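Brollance gear set: notes and parts

Hello, and thanks for having a look. I'm Marcelle Pruvost, and this folder holds everything I've got on the little gear assembly I've been calling Brollance. It has 196 photos, 62 pages of scanned notes and one very long parts list (sorry, I never learned to keep those short!).

I lay everything out on a dark grey cloth. Small metal teeth show up nicely against it, and a dropped gear doesn't go skating off across the table. Give the cloth a shake before you start, though, as swarf hides in the creases.

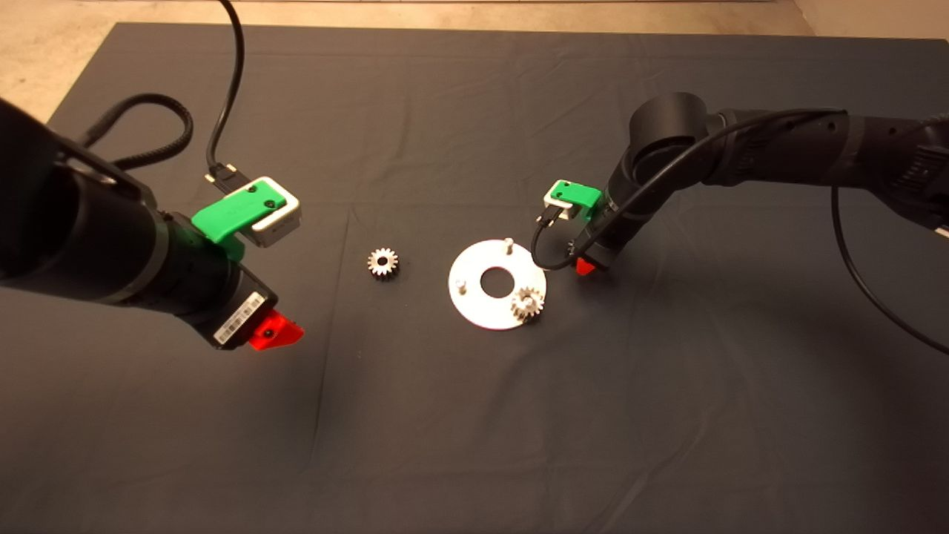
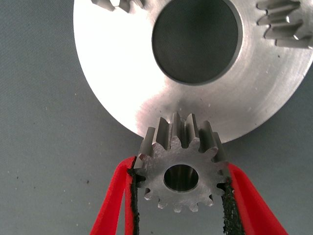

Metal gears from the set, with a close-up of the big disc and small pinion in the second photo.

What's in the folder:

photos - sorted by part, and within that by whichever day I got round to it
notes - my scans, plus a few pages in Cristóbal Sosa's handwriting, which is much neater than mine
parts.csv - names, bores and tooth counts

A word on names. I say "disc" for the large gear with the round bore, and "pinion" for the small straight-cut one. Cristóbal calls them both wheels, so if his pages puzzle you, check the sketch in the margin.

Three rows in parts.csv still have no bore size. I need to borrow Itsuki's calipers again and fill them in.

Last tidied November 19, 2021. The October scans are in there too, but I haven't renamed them yet.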